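Search this site Search

Trellano 642 Film Splicer
Feb 5, 2020 | By Tavares

The Trellano 642 is a tabletop tape splicer for 16 mm and 35 mm motion picture film. It is intended for archives, repertory houses and editing rooms that still assemble prints by hand. Registration pins hold the perforations on both sides of the cut. Straight and diagonal blades are supplied and change over with a single screw.

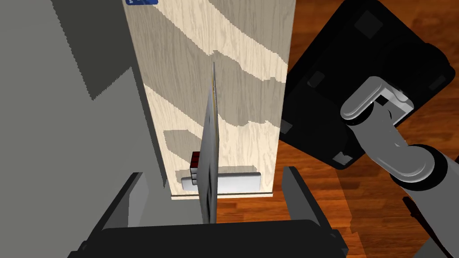

Credit: Ernstead

Each blade is rated for more than 200 splices on acetate stock. Polyester stock shortens blade life. The unit takes unperforated tape in 70 ft rolls, 2 of which are packed in the box. Magnetic sound film can be joined with the straight blade only.

Wipe the pins with a dry cloth after each reel. Do not oil the blade pivot.

Orders placed through Flunstead ship from stock. The 8 mm plate is sold separately and will be available in July.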